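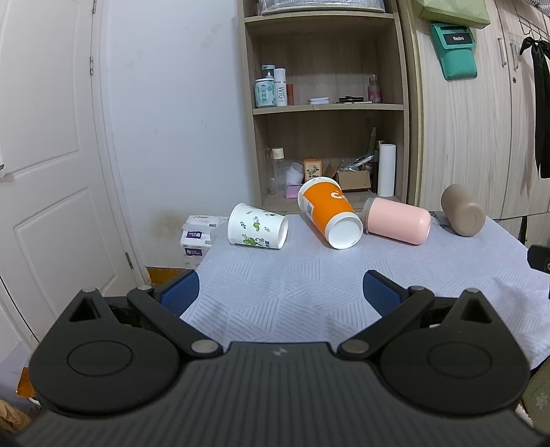

White paper cup with green leaf print, on patterned table cloth.

Maihi 17 Trail Daypack
Made by Stitel

Item no. 341
Weight: 509 g without rain cover
Volume: 17 liters
Back length: one size, adjustable
Color: slate, moss

The Maihi 17 is a top-loading daypack for day hikes that include stream crossings, wet rock and short scrambles. It was drawn up for waterfall trails, where a pack gets sprayed from the front, set down in mud and pulled through brush on the same outing.

Construction
The main body is 210-denier nylon with a coated inner face. The base panel is a heavier 420-denier weave and extends up the sides to the height of the bottle pockets. Seams on the base are taped. Seams on the upper body are bound but not taped, so the pack is water resistant only. For full immersion, use a roll-top liner such as the Davimska (sold separately).

Closure
Drawcord collar with a single-strap lid. The lid holds one zippered pocket, sized for a phone, keys and a folded map. The zipper pull is a cord loop and can be replaced without tools.

Harness
Shoulder straps are perforated foam, 8 mm thick. The sternum strap slides on a rail and has 3 stops. The hip belt is plain webbing with no padding and can be removed – unthread it from the two side slots and store it flat. The back panel is stiffened with a foam sheet that comes out for drying or for use as a seat.

Drainage
Two mesh-covered eyelets in the base let water out after a deep crossing. Keep them clear of sand. If you use a liner, leave a finger's width of space beneath it or the eyelets will not drain.

Pockets
Two stretch side pockets, each taking a one-liter bottle. One inner sleeve for a water bladder, with a hose exit on the right side only. No front pocket.

Care
Rinse with fresh water after use near the sea. Hand wash in lukewarm water with mild soap. Do not machine wash, tumble dry or iron. Hang open, upside down, out of direct sun.

In the box
Pack, hip belt, foam sheet, rain cover in its own pouch.

Compatible accessories
Cloko strap pouch, small
Cloko pole loops, pair
Davimska roll-top liner, 17 liter

Changes to this version
The May production run moved the hose exit higher and replaced the side-release buckle on the lid with a hook. Replacement buckles for older packs are still in stock – give the item number when ordering.

Product questions: Quang Ung, Stitel service desk
Page updated December 5, 2024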